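The rulebook that fits on three pages

When I first asked Luminița Rusu whether she would talk to me about simulation rules, she laughed and said she hoped I had brought a sandwich. We ended up talking for most of an afternoon in August, with the kettle on, and I never did get through my list of questions.

Luminița looks after good practice at Avstead, where robot arms are tried out in simulation long before anyone is allowed to plug in a real one. The rules she wrote run to 3 pages. "People expect a binder," she told me. "I used to have a binder! It sat on a shelf and held up a plant."

Her first rule is about the start of a run. The arm, the table and every target have to be written down before anything moves – where they are, how they are turned, which version of the model is loaded. "If you can't set it up again next month, you haven't tested anything, you've just watched something nice."

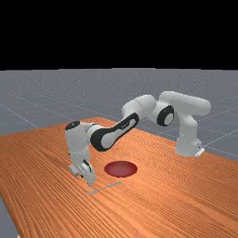 Simulated arm over the tabletop, with the red marker beside the gripper.

She is just as firm about what counts as a success. Wandard, the in-house name for their test suite, asks for 800 runs of each task, and the pass condition must be agreed on before the first one. That caused some grumbling in the early days, she admits, mostly from people who liked to look at the results and then decide what they had been hoping for. She has a soft spot for them all the same, having been one of them herself for years.

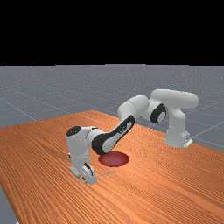 Petrică Barbu sees it a little differently. He thinks fixing the pass condition so early can make a team timid, and he would like a short trial period in which people may change their minds, as long as every change is logged with a name next to it. Luminița told me she has been turning that over and may well give in. "He's stubborn, but he reads the logs, and I can't say that of everybody."

I wondered whether height above the table was something the rules covered, and it certainly is. A gripper that comes down close to a surface has to have a floor limit set in the software, even in a simulation where there is nothing to break. "You practice the way you mean to work," she said. "A bad habit moves over to the real arm with you, along with all your good ones."

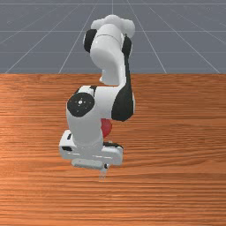 When the object changes

We moved on to the part of the rulebook she rewrites most often. A task that works with one shape can't be signed off for another, so each new object gets its own entry and its own set of runs. Last time the team reviewed a batch, 58 entries went in and 54 came out approved. The other four were sent back for missing notes, and she was quite cheerful about it.

Thin, flat things get extra attention. The entry must say how wide the gripper is opened before the approach, and which part of the object it is meant to close on. 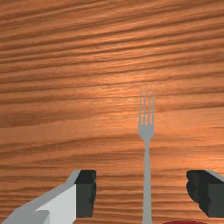

It must also say what the arm should do if the grasp fails, a line that people forget more than any other. "Stop, open, back away, tell someone," Luminița recited, tapping the table for each. She would like to see those words printed at the top of every task sheet, and she is working on a new draft with Brândușa Ghiță that puts them there. The two of them are still arguing over the wording of the part about telling someone – who it should be, and how soon – and they have another meeting set for nine in the morning to go at it again.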